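Picking robots still stumble on mixed bins, Vukatix trial finds

10/01/2019

A robot arm that moves mixed small goods from one bin to another completed 1205 transfers in a trial run by Vukatix in August, the company said in a report released this week. It needed help from a person often enough that Vukatix does not plan to offer the system to stores this year.

The trial looked at a job that shop staff do many times a day: taking unlike items out of one container and putting them in another. Returns desks do it, and so do stockrooms and toy departments at closing time. The same motion covers a good part of tidying a home, which is why the household robot business watches this kind of test closely.

Vukatix set a target of 2000 transfers with no more than one human intervention in every 70. The run was stopped short of the target when the intervention rate passed the limit and stayed above it. The report does not give a final rate.

"The arm is not the problem. The arm goes where it is told," said Sneha Sandhu, who led the trial. "The errors come from deciding where to put the fingers, and from not noticing soon enough that the grip is bad."

The report sorts failures by cause. The largest group is items resting against a bin wall. A two-sided grip needs clearance on both sides of an object, and an item pressed into a corner leaves clearance on one. The software either tried a poor angle or pushed the item along the wall until it timed out.

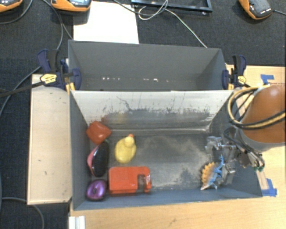

The second group is smooth, rounded items, which tended to turn in the grip during the lift. Most of these were dropped back into the source bin and picked again, at a cost in time but without a call for help. Dropped items that landed between bins were logged separately and did require a person.

The third group is items of irregular shape. A toy dinosaur or a rubber duck offers many possible grasp points, most of them bad. The planner scored these points from a single view before each attempt and did not revise the score once the fingers made contact. Sandhu said a later version of the software will check again partway through the lift.

Boxes with flat sides gave the fewest errors when they had space around them. In a crowded bin they did little better than anything else.

Speed was not scored. The report notes only that the arm was slower than a person in every session, and that no attempt was made to tune it.

Bouchra Kabbaj, who runs returns handling for the retail chain Dukomier, read the report before its release. She said the results match what her own staff would expect.

"A person reaches in, feels that the thing is stuck, and nudges it out with a knuckle. There is no step where they think about it," Kabbaj said. "I would take a slow machine. I can't take one that stops and waits for somebody, since then I am paying for both."

Kabbaj said Dukomier has no order placed with Vukatix or any other supplier. She would want to see a full run on one shift's worth of actual returns, including soft goods and items in torn packaging. Neither was part of the August trial.

Contreras, a maker of storage fittings, is taking a different approach and is working on bins with sloped inner walls that keep items away from the corners. Macarena Llorente, a product engineer at the firm, said the change is cheap compared with better sensing but reduces how much each bin holds. Stores have been cool to the idea for that reason.

For home use, the outlook is further off. Bins on a bench have fixed positions, known depth and steady light. A living room floor has none of these, and the set of objects is open-ended. Getsemaní Villaseñor, who reviews service robots for the trade newsletter Ustham, said she would not expect a general tidying machine to follow from this work directly.

"It is one chore, with the container held still," she said. "If it gets reliable, that is worth money in a stockroom. It does not pick up a bedroom."

Vukatix said it will repeat the trial with the revised software and the same item set. Bin size and gripper will be unchanged so that the two runs can be compared. The company has not given a start date.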